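About Harkby

Harkby is a small mail-order pharmacy supply and refill business in Arnamley. Iñaki Ibarra opened it as a walk-in counter on Tejada Street, and the mailing side grew out of customers who had moved out of town and wanted to keep their prescriptions with us. We now fill orders for 1,848 households, most of them within a day's drive.

Orders received by 11 a.m. go out the same afternoon. Anything later is packed the next working morning. A pharmacist checks each order twice, once when it is filled and again before the box is sealed. If a prescription has run out, we call your doctor's office and let you know what they said. 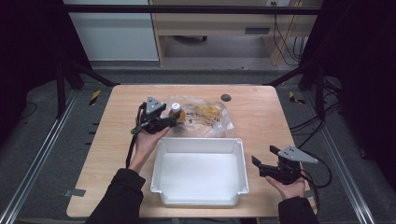 Archana Rana is our head pharmacist. She came to us from a hospital pharmacy and still takes calls herself most mornings. Begoñe Cuesta runs shipping, and Crisanto Tiongson handles insurance and billing questions. Itziar Bravo looks after the 41 care homes we supply, which have their own phone line and delivery schedule.

We do not sell customer lists, and we do not ship outside the state. Controlled medicines must be picked up at the counter with photo ID. Large-print labels and easy-open caps are free; ask when you place your first order and we will note it on your account.

The counter is open from 8:30 to 6. Parking is behind the building, next to the Grurkska bakery. We close for stock count on the first two working days of January.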